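sutwood-arms mailing list
Subject: Re: pauses in the two-arm demos (was: more data made it worse?)
Date: Jan 2, 2018

Hi all,

Happy new year! I promised an answer to this before the break and then the break happened, so I'm quoting the whole thing for anyone who has lost the thread (I had to go dig it out myself).

> We have been trying to reproduce your Paltenham numbers over here and
> we're stuck. Training on everything gives us a policy that reaches
> fine, closes fine, and then just sits there with one arm hovering. If
> we wait long enough it sometimes wakes up again. When we throw out
> most of the data it gets better, which makes no sense to me. Did you
> filter your demos somehow? The write-up says "lightly cleaned" and
> nothing else. Also, are you feeding both wrist views plus the fixed
> view, or only the fixed one? And is anybody else seeing the stalls, or
> is it our setup?

It's not your setup. We had the stalls all through the fall, and "lightly cleaned" was a lazy phrase on my part, sorry. Let me try to do it properly now.

The full Paltenham set is 1,777 demonstrations, all of them driven by a person moving a pair of leader arms while the two follower arms copy. When you drive two arms at once you mostly don't move both at once. You park the left one, look over at the right one, do the fiddly bit, then go back. So a parked arm is all over the data, and the frames just before you start moving it again look the same as the frames a second earlier, when you were still staring at the other side. The network sees a great pile of frames saying "hold still" and a tiny sliver saying "go", with nearly identical pictures for both. Of course it holds still!

What I did first was the obvious thing, cutting out every stretch where both arms are below a small speed. That helped with the long stalls at the beginning of an episode and did very little for the ones in the middle, where one arm is busy and the other is waiting for it. Those are the ones you're describing, I think. One arm is moving the whole time, so my filter never touched them.

The second try is the one that ended up in the write-up under that awful phrase. I went through by hand and picked 238 demos where the driver's handoffs between arms were quick, and trained on those alone. Big improvement on the stalls, which matches what you saw when you threw data away. But it also got noticeably clumsier about where things were on the table, because I had tossed most of the variety along with the pauses. It would go for a dripper in a spot it had seen plenty of and be lovely, and then you slide the same dripper a hand's width toward the back and it would close on air. So I don't want anyone to read the old result as "less data is better". Fewer pauses is better, and I was paying for it with coverage.

So, the new version, which is what I spent December on. Keep everything. For each arm separately, find the stretches where that arm is waiting, and mark the moment it starts up again. Then do two things:

1. Down-weight the loss for the waiting arm during the wait, except for the last little bit before it starts. The other arm's loss is left completely alone.
2. Sample the start-up moments more often when you build a batch.

That's the whole trick. It's a weight per arm per frame, stored next to the actions, and the network doesn't change at all. I know some people on this list wanted a "mode" output (waiting or moving) as a separate head. I tried that too, for a week. It learned to predict the mode very nicely and then the arms ignored it. Maybe somebody with more patience can get it to work.

Two warnings from having done it wrong. Don't set the waiting weight to zero. I did, and the waiting arm starts drifting, slowly, like it's sinking, because nothing is telling it to stay put anymore. A small weight is fine. And don't measure "waiting" from the commanded positions if you can use the measured ones. People's hands shake on the leader arms, so the commands never really go quiet, and my threshold had to be so loose it was eating slow careful motions as well. The slow careful motions are the good part of the data!

On the cameras: both wrist views plus the fixed one, yes. I did train with the fixed view only, and the stalls came back, not as bad as before but enough to be annoying. My guess is that the wrist view is what tells the arm "okay, the other gripper has let go, your turn". From across the table a closed gripper and a barely open one look about the same, especially with the two of them close together over one object. I haven't tested that guess directly. If you want a cheap experiment, black out one wrist view at a time during a rollout and watch which handoff breaks.

For tasks we've stayed with the pour-over coffee gear. It's light, it's awkward, half of it is see-through, and the stack of parts gives you handoffs that can't be done one-armed without a lot of cheating. It also means the stalls are easy to spot, because the arms have to meet over something and you can see which one is late. 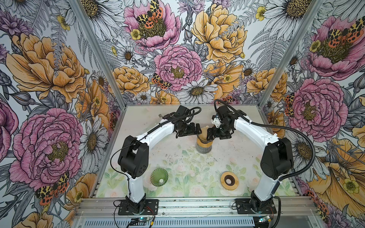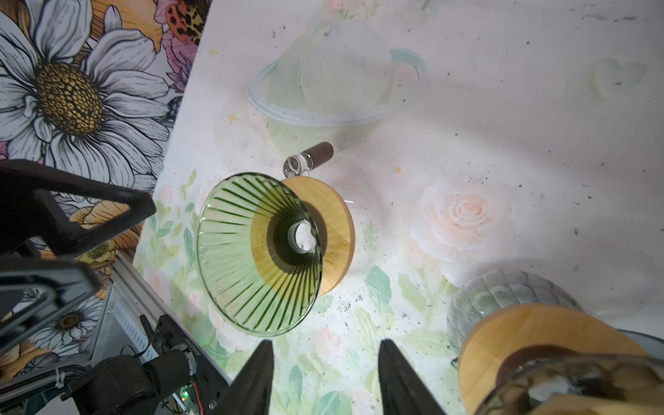
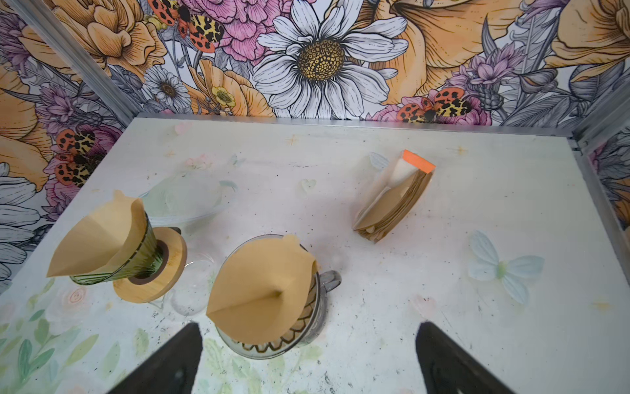

Now the part I'm less sure about. With the weighting on, the mid-episode stalls mostly went away in our rollouts, and the placement stayed as good as with the full set, so on paper it's the best of both. But the failures that are left are of a different kind. The arm that used to wait too long now sometimes goes early. It comes in while the other one is still letting go and they bump. The bumps are gentle (we run slow, and the compliance is set soft), but paper filters don't love it. I suspect I'm oversampling the start-up moments too hard. I've only tried a handful of settings because each one means a full training run, and we save a checkpoint every 3,000 updates and then have to roll out several of them to say anything at all. The loss curve tells you nothing here. I have a run with a beautiful loss that stalls on every episode and an ugly one that's my favorite of the bunch.

Which brings me to something I'd like an opinion on. How are you all scoring this? At Sturnport they were counting only full successes, and with that score the old hand-picked set and the new weighting look closer than they feel when you're standing next to the table. I've started writing down the time each arm spends waiting before every handoff and comparing it to what the human drivers did on the same step. It's a pretty crude number but it separates the runs right away. The humans vary a lot among themselves, though, and I don't know whose waiting I should be comparing to. The slow drivers? The quick ones? All of them mashed together?

I should also say the clear glass is its own problem and I'd keep it out of your first attempt. The policy does worse on the clear drippers than on the green one with either kind of training, so if you mix them you'll be staring at a grasping problem and thinking it's a timing problem. I lost most of a week in May to that exact mistake and I'd like somebody to benefit from it.

As for files, the weighting script is in the Siddiqui repo under tools, with the thresholds I used in a comment at the top. It expects measured joint positions for each arm as separate arrays. If your logger stacks them (ours used to), split them first, or it will quietly treat both arms as one and give you my useless first filter all over again. The list of the hand-picked demos is in the same folder if you want to redo the old comparison. I haven't uploaded the trained weights yet because they need a better note about which camera goes in which slot. I swapped left and right wrist once and the result was very entertaining, but I wouldn't wish it on a stranger.

If you get a chance to run it on your own data, could you send me the waiting-time plots before you train anything? I'd love to see whether your drivers park the left arm as much as ours do. And if you find a sampling setting that doesn't make the arms jumpy, please post it here, even if it's only one run.

Back at the bench tomorrow, so replies might be slow until the evening.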